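Home | My Queue | Open Tickets | Knowledge Base | Log Out

Ticket 1808: Night patrol unit stops on open pavement, no obstacle
Site: Brinen campus, east lot
Unit: Dratton 6
Opened by: Yaw Wumbei
Assigned to: Danjuma Akinola
Priority: changed from Low to High by M. Ekpo
Status: Open

Reported problem (Yaw Wumbei, site operations)

The unit brakes hard in the middle of the lot with nothing in front of it, waits, then creeps forward and brakes again. Only after dark. Day runs on the same route are clean. Gestier support closed our first report with "operator to clean lens." I cleaned the lens. I cleaned it twice, with the wipes they sell us. It still does it.

I am asking for this to be looked at by a person who reads the log before answering.

Reply (Kilian Pichler, Gestier support)

Thanks for the report. The log shows 23 obstacle stops on the night route, all flagged by the front camera. The front range sensor reported clear for every one of them. This pattern is normally caused by reflections from bright lights ahead. Please confirm whether there is traffic or other lighting at the far end of the lot. Recommended action is to raise the detection threshold from 2 to 3 in the night profile.

Update (Danjuma Akinola)

Took this over from Yaw. I don't like "normally caused by" when the only evidence is that the stops happen at night. Lots of things happen at night. Pulled front camera stills from the patrol to see what the detector had to work with. 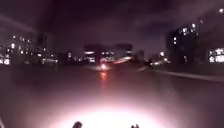

Front camera, east lot. Low light straight ahead with a reddish reflection on the pavement, red streak to its right.

Fair enough, there's a light out there and it throws a reflection toward us. If every still looked like this I'd shut up and take the reflection story. I also see how blown out our own headlight patch is at the bottom, and Kilian's reply didn't mention the headlight at all.

Asked Gestier two things:

1. Does the detector mask out the headlight patch, or does it try to find objects in it?
2. Are the two dark bits of our own front body at the bottom edge inside the mask or outside it?

Reply (Kilian Pichler)

The body mask is set at commissioning and doesn't change in service. Headlight exposure is handled automatically. We still recommend the threshold change.

Update (Danjuma Akinola)

That answers neither question. "Set at commissioning" was before Lawal refitted the front bumper in March. If the bumper parts sit even slightly higher than they did, the old mask is wrong, and raising the threshold only hides it. It also makes the unit slower to believe in a real person in dark clothes. I'm not signing that off on a lot where people walk to their cars.

Went looking for a still without the red light and reflection.

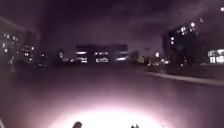 Findings so far (Danjuma Akinola)

- No red streak or reddish reflection on the pavement in that one. Lit windows and street lamps in the distance, open pavement, our headlight.
- Both body parts show dark against the brightest part of the patch. Strong contrast, close in. If I were a detector I'd be nervous too.
- Headlight is at 3000 lumens in the night profile. Ikechukwu says the old profile ran lower but he can't find the file, so treat that as hearsay.
- I can't match stills to stops yet. The still export drops the time stamps. Please don't quote these back to me as proof of anything, including my own theory.

Comment (Ikechukwu Omoregie, maintenance)

Before everybody blames the bumper, look at the ground. There's a dark line across the lit patch in one of these. I've seen units in another yard balk at a joint when the light hits it low. 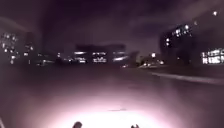 Front camera, same lot. Thin dark line across the lit pavement. Crack, joint or shadow, can't tell from the still.

Comment (Danjuma Akinola)

OK, that's a third candidate and I can't rule it out. I don't see it in the other two stills. Somebody needs to walk it with a flashlight. If it's a joint it'll be there in the morning.

Comment (Musa Ekpo, site safety)

Raising this to High. A hard stop with a person walking behind the unit is a trip hazard. Night patrol on the east lot is suspended until the cause is shown. No threshold change on this unit without my name on it.

Next steps

1. Ikechukwu to measure the bumper parts against the commissioning drawing.
2. Yaw to walk the lot Wednesday after dark and mark any joints or cracks on the route map.
3. Danjuma to rerun the route at half headlight power with an escort, threshold left at 2.
4. Gestier to send the mask file. The actual file, please, and no link to the help page.

Comment (Kilian Pichler)

Mask file requested from engineering. May I set this ticket to Resolved in the meantime?

Comment (Danjuma Akinola)

No.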